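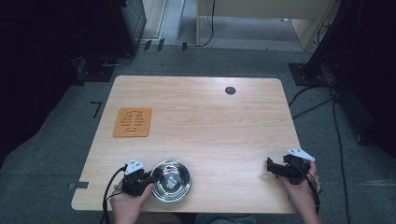

Steel bowl and grooved mat on a table at Lokarik, Mulport.

The mural studio Lokarik opened its doors in September, and I took the early train to Mulport because the leaflet promised to show how a city wall gets painted, protected and paid for. I came home knowing a fair amount about the first, a little about the second and almost nothing about the third.

Lokarik runs the legal wall program for the Tan district, the strip of old warehouses between the canal and the ring road. According to the map they hand out at the door, 66 walls are in the program. The map is nicely printed and hard to use. It gives each wall a number and a color but no date, so you can't tell what was painted this summer and what has been peeling for years. I asked which color meant "finished" and got two different answers from two people wearing the same T-shirt.

The tour was led by Oğuzhan Değirmenci, who talks fast and walks faster. He had a good story for every stop. The first was a heron, four floors high, on the end wall of a parking garage. I liked the heron. I liked it less after hearing how it was picked: the owner of the garage was shown three sketches, all of them birds. Somebody in our group asked if an artist had ever been allowed to turn up without a sketch. Değirmenci said that was what the practice wall was for, and we moved on.

The practice wall is behind a discount furniture store. It's the only place in Tan where you can paint without signing up, and to my eye it was the best thing we saw all day, layer over layer, some of it awful, some of it very funny. It is on the map as number 16, in gray. We had a couple of minutes there. The heron got a quarter of an hour.

What I had really come for was Enamance, the clear coating that Lokarik now puts over every new mural. The idea is simple enough. If someone tags the mural, the tag washes off and the painting underneath stays put. We were shown a sample panel, half coated and half bare, with a stripe of black marker across both. The marker came off the coated half after some rubbing. It took more rubbing than I expected, and the surface looked duller afterward, at least from where I stood. I asked how many cleanings a coated wall can take. The answer was "plenty". I asked for a number and was told the testing was still going on.

The coating is supposed to be renewed every five years. Who pays for the second coat? The owner, I was told at the panel. The program, I was told at the coffee table. I have no reason to think anyone was hiding anything - I think they haven't decided.

There is a bigger question that the tour walked around. For a long time Tan was where people painted at night and the city painted over them in beige. The beige squares are still there if you look down the side streets, and some of them have been tagged again, and painted beige again in a slightly different shade. The legal walls were sold to the council as the cure. Değirmenci said tagging had dropped on the streets with murals. I believe him. I'd like to know what happened one street over, and the program doesn't count that.

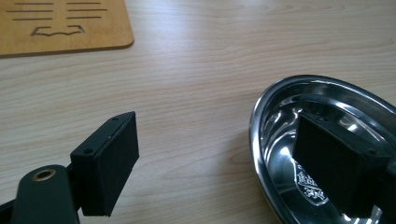

Hrvoje Janevski, when I put this to him over the phone that evening, said I was asking a mural program to do the work of a housing office. Kids tag where they live, he said, and rents near the big murals have gone up, so of course the tags moved. He also said the beige squares were the most honest public art in Mulport and should be listed. I'm fairly sure he was joking about the second part.

Back at the studio there was a talk with slides. Around 200 people had signed up for the open day, we heard, and the room was full enough that I stood by the door. The slides were mostly before-and-after shots, brick and then color, and the clapping got louder as the walls got bigger. One slide on money went by quickly. It had a pie chart with a large slice labeled "partners". The question period ended before I got the microphone, so I wrote mine on a card and left it at the front desk with my email address.

If you plan to go next year, take the morning tour, as the afternoon one skips the canal side. Wear proper shoes. The path behind the furniture store is all broken brick, and the group won't wait for you there. The map is free, and it's also pinned up in the train station by the ticket machines.

I haven't had a reply to the card yet.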